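Progress report: safe operating rules for kitchen manipulation
Project: Mellska
Report date: December 7, 2025

Summary

Work on the operating rules is on schedule. The draft rule set has been through 3 rounds of review and is now being applied to all simulated kitchen tasks. Two of the planned deliverables are finished. The third, the incident log format, is still in draft and will go out with the January report.

Work completed

We ran 854 simulated episodes under the draft rules. Of these, 400 were sink tasks, which we moved ahead of the cabinet tasks at the request of the Trirnance site. Every episode was stored with its rule version, so a result can be traced to the wording in force when it was run.

The rule on reach over fixed fixtures took the most time. The first wording set a single clearance for the whole arm. It worked for the tool but was too loose for the elbow and forearm, which pass over the counter and faucet on most sink approaches. The current wording sets clearance link by link.

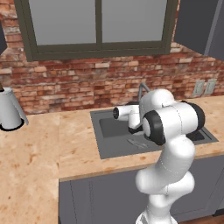

Villel Program - Robot Practice and Standards Team

The simulated kitchen has the arm in front of the counter, reaching over the sink with the faucet behind it. From this side the forearm hides part of the spout and most of the tool end. Reviewers may no longer sign off a contact check from one view. A second view is required, and the contact record from the simulator has to be attached.

We also added a rule on thin or see-through objects in a basin. These are hard to tell from the surface under them, and reviewers disagreed on them more than on anything else. Such objects must now be listed by name in the task sheet before a run starts.

Open issues

Stop conditions are still written differently in the Nakpan task sheets - some give a force limit, some give only a time limit. We plan to require both.

Next period

Cabinet tasks begin in January. No change to the budget is requested. We need a decision from the program office on whether the second-view rule applies to episodes already stored.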